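Sorting small toys into woven baskets - how do you keep it going?
Posted in Home & Storage > Toys and playrooms
March 24, 2023
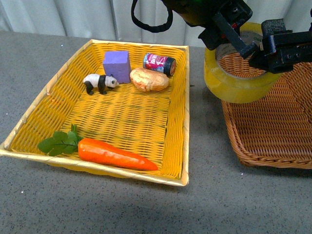 I have a lot of small toys and I am trying to get them into baskets in a way that lasts longer than a week. Most of it is play food, with some animals, foam building blocks and a few play grocery items like cans. They used to be in one deep plastic tub and everything got dumped on the floor whenever somebody wanted a single thing from the bottom.

In February I bought shallow woven baskets to replace the tub. The yellow one has a carrot, a bread roll, a can, a purple foam block and a panda in it at the moment, so as you can tell it is not really sorted by anything. I also have a brown-orange wicker one and could get more.

What I want to know:

Do you sort by type (food, animals, blocks) or just put out a mix and swap it now and then? My kids are two and five. The older one likes sorting. The younger one likes undoing it.

How do you clean woven baskets? The yellow one is a tight weave but crumbs still get down between the strands. I tried a damp cloth and it mostly pushed them further in.

Does anyone line theirs? I thought about cutting felt to fit the bottom but I don't know if it would slide around.

The baskets go on a low shelf 50 cm deep, if that matters. I don't want lids. We had lids before and they ended up under the couch.

- lowshelf_laundry

Vindorano
Member, Home & Storage

I've done it both ways and I would go with a mix for the two-year-old and types for the five-year-old, in separate baskets.

For the mixed basket, keep it small. If you can see every toy without moving another one, you have the right amount in it. When it gets to the point where they have to dig, they tip it out, and then you have the tub problem again in a nicer container. I change ours over when I notice it hasn't been touched for a few days. I don't keep a schedule for it. The rest stays in a box in the hall closet.

For the sorted baskets, use fewer types than you think you need. We started out with fruit, vegetables, bread, cans and boxes all separate, and I was the only person in the house who could put things away. Now it's food, animals and building. The can goes with food. The foam block goes with building. A five-year-old can manage that without help, and if the panda ends up in with the bread one evening I leave it there.

On cleaning, take everything out first and turn the basket upside down over the trash or outside on the step. Tap the bottom with your hand. Then use the brush attachment on the vacuum, going along the strands in one direction and then across them. After that you can wipe it. If you wipe first, the crumbs get damp and stick in the weave, and that sounds like what happened to you. For something sticky I use a soft toothbrush with a little dish soap and hardly any water, then a clean damp cloth, then leave the basket on its side to dry. Don't put it on a radiator. I ruined the rim on one that way - the binding shrank and came loose at two of the corners.

You didn't say what your yellow one is made of. If it's plastic strand you can rinse it in the tub and not worry. If it's paper cord or dyed grass, test the color on the underside with a wet cotton swab before you do anything else. Some of them bleed.

A felt liner will slide if you cut it to the exact size of the floor. Cut it 2 or 3 cm bigger all the way around so it turns up at the sides. It stays put better and you can lift it out by the edges with the crumbs still on it. Wash it cold.

Kusora

We just use shoeboxes. Free, and you throw them away when they get gross. Woven baskets look good but they are a pain if you have food in the house and kids, which you do.

If you're keeping the baskets I wouldn't bother with a liner. One more thing to wash.

Sukine
Member

I agree with most of what Vindorano wrote, especially about having fewer types. A few things to add.

Check the depth of the basket against the shelf before you buy more of them. On a deep shelf, people push the baskets all the way back and then small kids can't reach them, or they pull from the rim and it gives out after a while. I put a strip of wood across the shelf behind ours so the baskets stop near the front edge. I used double-sided tape and it has held fine. You could use a row of books if you don't want to stick anything down.

Rectangular baskets are easier on a shelf than rounded ones. I have both and the rounded ones leave gaps where pieces fall and stay. I moved my rounded ones to the table and use them for clearing up at the end of the day. Everything goes in there first and gets sorted into the shelf baskets afterward, by whoever is awake.

Look over the play food before it goes back in. The pieces with leafy tops or stems tend to loosen where the leaves go in, and with a two-year-old I would pull on each one now and then. Same with foam blocks. If there are bite marks or bits missing, it goes in the trash. Foam also holds water for a long time, so squeeze it out in a towel and let it dry completely before you put it in with anything else.

For labels, I tape a picture of what goes inside to the shelf below each basket. Labels on the baskets themselves got picked off.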